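Reading Vendor Benchmarks
Course handout, unit 4
Instructor: Zulema Echeverría

Vendors will tell you a processor is "up to" so much faster than last year's. Treat "up to" as a warning. It usually means the best result from the best test, and the other tests stay in a drawer.
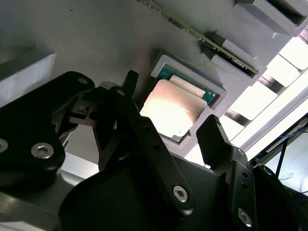

What a score leaves out

Take the Tranon office suite, which hands back one number. A machine scores 2942, a rival scores 3000, and the ad says "beaten." The gap is under two percent. Run the same machine 12 times and you may see a wider spread than that – ask for the runs, and see whether you get them.

Ask also what else was in the box. Memory, drive and cooling all move the result, and a footnote saying "similarly configured" tells you nothing.
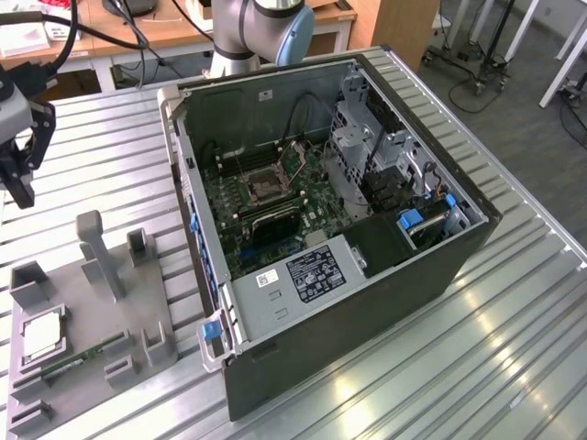 Price is the other soft spot. A chart of speed per dollar often uses list price for one side and sale price for the other. I have seen 200 dollars vanish that way.

For next time

Read the Prenlow report and Mostafa Fahmy's reply to it. Fahmy is too kind about the sample size, in my view. Write one page on which claims you would still repeat to a friend who was paying.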